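I spent most of last winter trying to get rid of a desk. Well, a desk, 53 mugs and a filing cabinet I hadn't opened since college, but the desk was the one that hurt.

My sister in Flillbridge says a move is easy if you start in December. I started in December! By spring I'd packed 5 boxes and unpacked two of them to find the scissors. 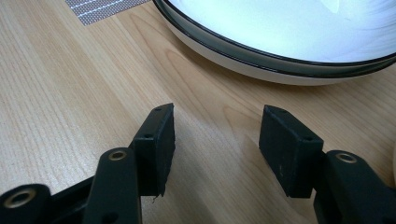

Pale wood with a lively grain, up close.

What got me going was the storage bill - 90 dollars a month for things I couldn't name. So I drove over to Sovach, rolled up the door and gave myself one afternoon. The cabinet went first. The mugs took longer (I kept four, then went back for a fifth).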